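The kitchen supervisor at the Macapagal guesthouse sorts chopsticks at the table in the middle of the room. She switched to wooden ones in May, ordering from Priline.

"The carton was 568 pairs," she said. "Sleeves stay on until the pair is needed. Bare wood picks up grease from the stove side."

Her method is fixed: sleeve off, check the tip for splinters, stand the pair upright in a mesh holder. She rejects any stick that rocks on a flat surface — warped wood rolls off a bowl.

"A solid cup holds water at the bottom. Mesh drains," she said.

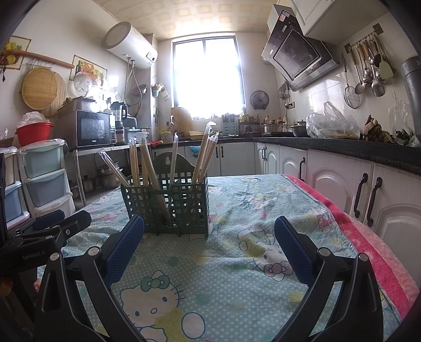
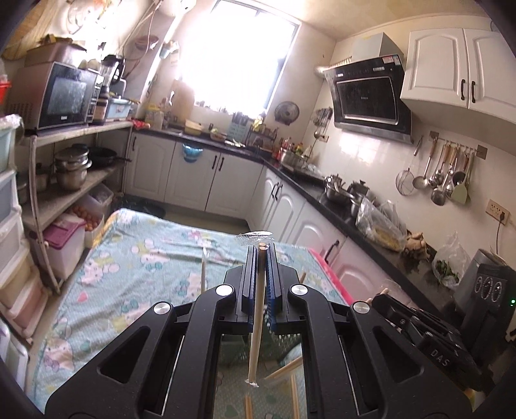

Wooden chopsticks, and the kitchen where they are sorted.

How often should wooden chopsticks be replaced?

Every 2 months with daily use, she said, or sooner if the tips darken or feel rough.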